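From: Hiu-tung Kwan
To: Grudwood Neighbors list
Subject: Re: [grudwood] Paper calendars, anyone?

Rachid Bennani wrote:

> Does anybody else still keep a paper calendar? My daughter gave me
> a look when I asked for one in December. She says the phone does all
> of it and beeps too. I've had one on the wall since I left home and
> I'm not sure I'd remember the trash without it. Also, does anyone
> know if the stationery place on Marnis Street still carries them?
> Rachid

Hi Rachid and all,

Oh, I am so with you on this! I have three of them going at any one time (kitchen, hallway, bedroom) and my phone has a calendar in it that I have never opened on purpose. The kitchen one is the big one, with the squares you can write in. Dentist, library books, whose turn it is to drive to choir, all of it in pencil because Tzu-hsuan changes the choir dates every time she gets a new idea.

The hallway one came from Yeh, the hardware store, and I only keep it for the tide table on the back. The bedroom one is a little desk calendar and it's my favorite, even though I never write a thing on it. I just like to see what month it is before I put my glasses on.
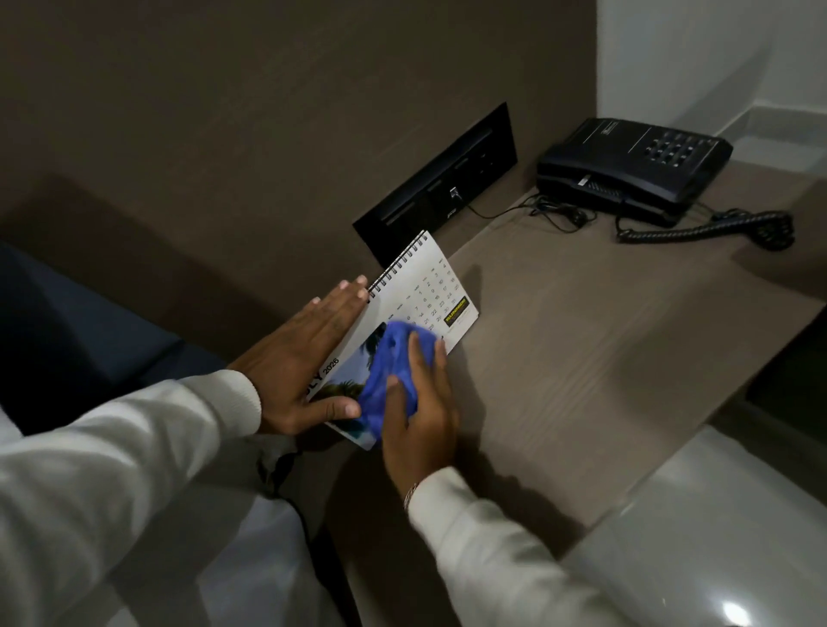

July getting a wipe on the nightstand.

Now, my system, and you can all laugh. On the last evening of the month I sit down with a cup of tea and copy over everything that didn't get done. It takes 30 minutes if I'm quick. "Call Domarness about the gutters" has been copied over five times now and I'm starting to think the gutters will outlive me. But I do see it every month, and that's more than I can say for anything I ever typed into a phone!

The other thing I love is keeping the old ones. I have a shoebox full in the closet, and last winter I went looking for the year we had the big ice storm. Found it in the end, with "NO POWER, soup at Santeri's" written right across four squares. Santeri swears it was chili. I have it in pencil, Santeri - it was soup.

As for Marnis Street, yes, they still have them, back wall past the envelopes. Go early, the ones with the large squares are always gone first and then you're stuck with kittens and no room to write. Kam-wah told me the bookshop by the bus station marks theirs down after New Year's, if you don't mind starting the year a bit late.

Does anyone use the kind with a whole week to a page? I've been tempted, but I don't know where I'd hang it.

Hiu-tung

--
To leave this list, send a blank message with "unsubscribe" in the subject line.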